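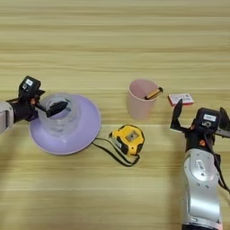 # Oltura Tabletop Household Set

Filed under: Datasets > Household objects > Tabletop

Oltura is a collection of tabletop arrangements made from ordinary household things: cups, plates, small tools, and other items that end up on a kitchen table between meals. This file covers what is in the set, how the objects were chosen, how folders are laid out, and what to watch for when using the labels.

Maintained by Vinh Nghiêm. Object list and label review by Nafula Nyanda.

## Contents

The June release has 500 arrangements. Of these, 300 are dishes only and 200 mix dishes with tools or odds and ends from a drawer. The object list has 40 entries. An entry is a type of object plus its color, so a pink plastic cup and a clear plastic cup are separate entries.

All arrangements use a light wooden tabletop with a striped grain. Objects may sit apart, touch, or stand on top of one another. A cup on a plate is common. Part of the table is often left bare.

## Object notes

**Clear plastic cup.** Transparent, with ribbed rings along the side. Whatever is behind or under it shows through, so its color in a crop depends on where it stands. On the lavender plate it picks up a purple tint. Label it `cup_clear` in every case.

**Pink plastic cup.** Pale pink, wider at the top. No handle. Labeled `cup_pink`. Earlier drafts of the list called it `tumbler_pink`, and a few old annotation files still do. Treat the two as the same.

**Lavender plate.** Round and shallow with a wide flat rim. Labeled `plate_lavender`. "Purple plate" in the written instructions means this one.

**Tape measure.** Yellow housing, black corners and edges, with a black lanyard strap. The strap can lie a good distance from the housing. It is part of the object and goes inside the same mask. Boxes drawn before the June release cover the housing only and are kept in `boxes_v1`.

The remaining entries are in `objects.csv` with a short description of each.

## Folder layout

```
oltura/
 arrangements/
 dishes/
 mixed/
 labels/
 boxes_v1/
 boxes_v2/
 masks/
 text/
 objects.csv
 splits.csv
```

Use `boxes_v2` unless you are reproducing older numbers. `text/` has one plain file per arrangement with a short instruction such as "put the clear cup next to the plate" or "move the tape measure to the back of the table." Instructions were written by hand. Spelling was corrected but wording was left alone, so the same object can go by several names.

## Relations

Each arrangement also lists pairs of objects and how they sit together:

- `on`: the first object is resting on the second
- `in`: the first object is inside the second
- `touching`: contact, neither one holding the other up
- `apart`: none of the above

A cup standing on the flat part of a plate is `on`. We went back and forth about shallow bowls and settled on `in`. A strap that reaches a plate without lying over the rim gets `touching` only if contact is clear. Otherwise leave it as `apart`.

## Known problems

- Clear plastic is the weakest part of the masks. The top edge of the cup is usually good, the base less so.
- Some yellow items are hard to tell from the table in thumbnails. Check at full size.
- The relation files for `mixed/` were reviewed once. Those for `dishes/` were reviewed twice.
- Left and right in the instructions are from the viewer's side of the table.

## Related sets

Zuneo covers drawers and shelves and uses the same label names. Elance is text only. Ung is an older set with a different color scheme and should not be merged without renaming.

Corrections are welcome. Give the arrangement name and the label you think is wrong.

This site uses cookies to remember your settings. Accept | Manage preferences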